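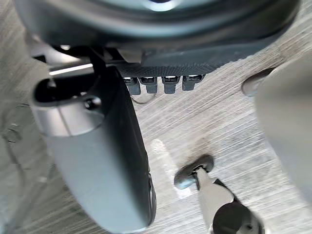
Libraries should stop fining people for late books. I owed ours for 21 days in March and stayed away for nearly six months out of plain embarrassment. The book was a guide to walks that I had read in two evenings.

The usual argument is that fines bring books back. I doubt it. A person who can pay shrugs and pays – a person who can't stops coming, and keeps the book. 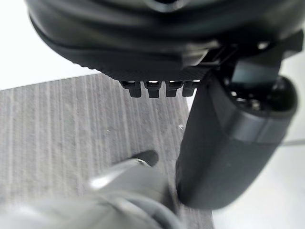

Our branch on Morrison Street takes very little in fines, and staff spend time chasing it. Charge for lost books by all means. For late ones, send a reminder after 7 days and block new loans until they come back. My own card still works, and I would like my neighbours to be able to say the same.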